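August 12, 2025

Rain till lunch, so the packing for Kurstead could not be put off any longer. Vesela rang to say she is taking one bag, 10 kilos, and feels "very free". I said I was happy for her. I own a suitcase the size of a calf and mean to fill it.

Oisín came by for the drill and stayed 45 minutes to tell me that rolling is better than folding. He has been to Portugal twice, so he would know. I made him tea and went on folding.

The wash did get done, which is more than I managed in June. My system is jeans first, as they more or less fold themselves, and anything soft afterwards, when I've lost interest. By four the light jeans were in a decent rectangle on top of the dark thing, back pocket showing like something in a shop - I was quite proud. The teal one was still a heap in the middle of the table, all creases, with one corner pointing off to the right. Saoirse wants it back by Friday. She'll want it ironed too, I suppose, and she can want.
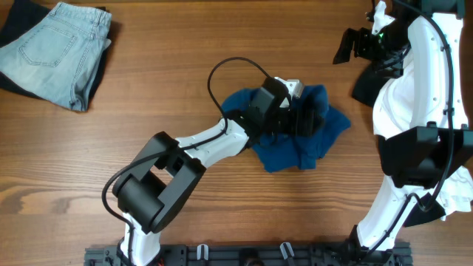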